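Getting a musty smell out of a linen closet takes a bit of patience, but you likely have everything you need at home already. Pull everything out first, right down to the bare shelves, and wipe them with one part white vinegar to four parts water. Leave the door open overnight - longer if it's raining. Set an open dish of baking soda on the floor of the closet and swap it every 12 weeks or so. I start mine fresh each November, when the good blankets come out!

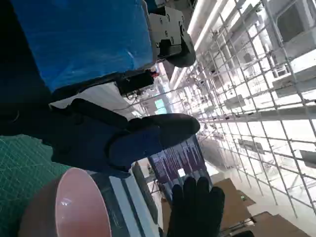

Aurelia Hodoroagă writes that she skips the vinegar on unpainted shelves and uses plain warm water, then a fan for an hour.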